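The Kitchen Table Reckoning
By Na-rae Seok

I own one good stapler and, at last estimate, a lifetime supply of markers. The stapler is missing. The markers have taken the kitchen table, which is where the family desk ended up after the actual desk was given over to a printer and a plant.

Every household has a spot like this. It starts with one birthday card that needs signing. Somebody fetches a pen, the pen is dry, somebody fetches the jar, and by dinner you are eating noodles off your knees on the couch while the craft supplies enjoy the good light by the window.

So in February I called Soo-ah Kwak, who charges $200 to stand in your home and watch you throw things away. She used to run the stockroom at Karkel, an art supply store with a basement I am told was beautiful. She arrived with no bins, no label maker and a bag of clementines, and asked me to put everything from the desk out on the table. I told her it was already there. She ate a clementine.

Her first rule is that paper and pens get separated before any decisions are made. Mixed together they look like a project, and people are sentimental about projects. Apart, they look like paper and pens. I had red card, pink card, card folded into things and abandoned, and a tablecloth full of ferns and roses that I bought to cheer up the room and had not seen the whole of in some time.
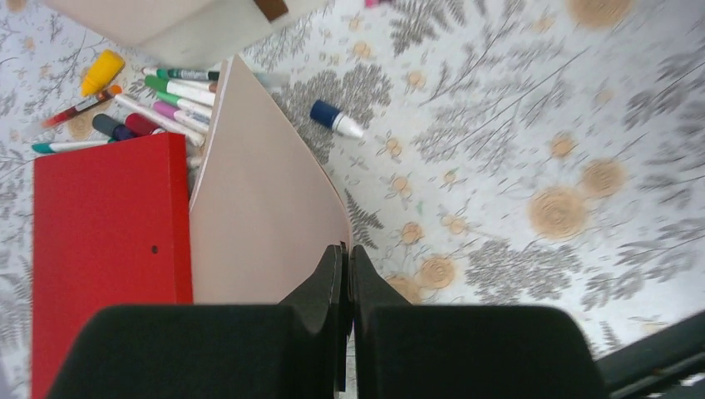 Do you have to test every marker before you put it away?

It's worth doing once, on scrap paper, at the start. Draw a line a few inches long with each one, and let go of any that fade before the end. After that, test a marker only when it lets you down, and don't return it to the drawer out of pity.

Pity was my whole system. I had been putting dead markers back since we moved in, on the theory that they might rest and recover. Soo-ah says most of her clients do this, including a retired judge. She allowed me one appeal, for a gold paint pen I had used on our wedding envelopes. It was dry. I kept it anyway and she wrote something in her notebook.

Then came the matter of where it should all live. I had opinions, having spent a long evening with the Skunatar catalog, which sells a bamboo desk tower in a finish called Do. It costs $257 and has a slot for a letter opener. I don't get the kind of mail you open with a letter opener, but I could see myself becoming a person who did.

Soo-ah looked at the picture and asked what was wrong with the plastic drawers. Nothing was wrong with the plastic drawers. They were white, they opened, and they had been holding takeout menus and a bicycle bell. She had me empty them onto a chair, and the tower was not mentioned again, except by me, in the car.

Her second rule is that a drawer gets one kind of thing. Her third is that small items go in a tray with compartments, shallow enough that you can see the bottom. Baskets are for whatever is too big or too odd to argue with. I found this last category roomy. She found it roomier than she liked.
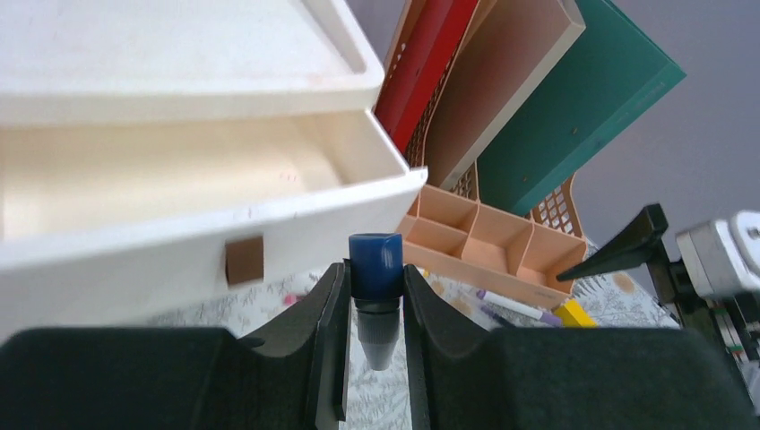
White drawers, a peach-orange compartment tray and a mesh-sided basket, with a blue-capped marker in between.

We worked for 3 hours. The low point was the card. I had paid for a 100-sheet pack from Suteck in a fit of confidence about homemade invitations, and I still felt I owed it something. Soo-ah suggested I use it for shopping lists. I have since bought eggs from a list on very stiff lavender stock, and the cashier asked if I was planning a wedding.

As for how it has held up, my son now puts pens away by color, which I did not ask for and am afraid to comment on. My husband puts them in the fruit bowl. The bicycle bell is in the basket, along with the gold paint pen and a phone charger for a phone we don't have.

Soo-ah comes back next month to look in the drawers. I've started cleaning up for her, and I still can't find the stapler.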